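My course at Maltbridge ends in October, and the last task is a tile panel. Each student works with a small local workshop. I draw, and the workshop makes the thing by hand. Mine is Dimitriou, a ceramics studio with 2 kilns and a very long waiting list.

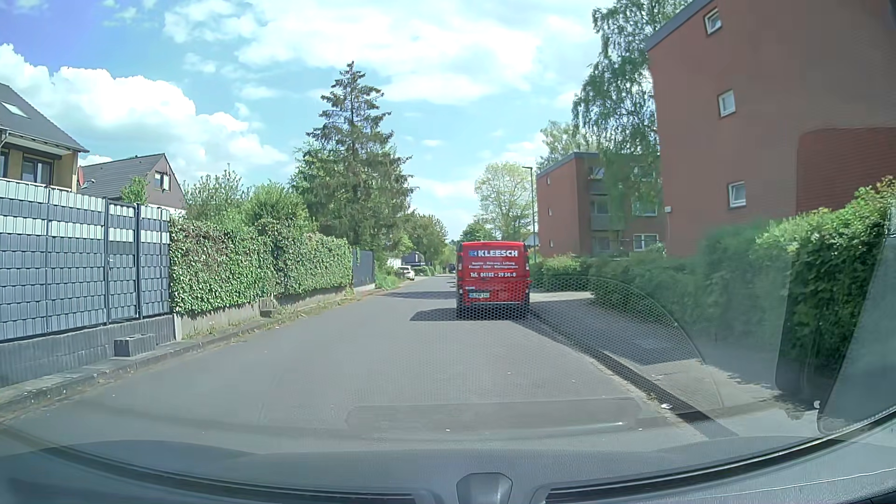
The first drawing I brought them was too complicated. It had nine colors, and they asked me kindly to take away most of them. I was a little offended, but at home I understood that I did not know what my panel should say from a distance. A trade van shows this better than my teachers: a red back, big white letters with the name KLEESCH, and only under it the small lines. Now my panel has one large white shape on a red ground, and the fine pattern stays below.

The red is difficult. The studio mixed 35 test pieces for me, and I liked the one they call Julby, after the village where the clay comes from. It is darker when it is thick and almost orange at the corners.
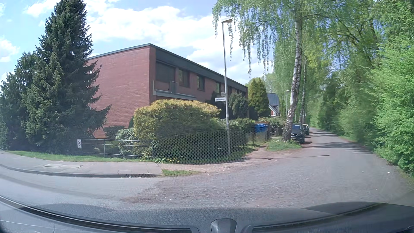

The finished panel will have 56 tiles, and every one is pressed in a mold and cut by hand. I am allowed to help with the cutting. My edges are still not so straight, so they put my tiles in the bottom row. The wooden support comes from Ikero, and I must send them the final measurements before the glaze firing.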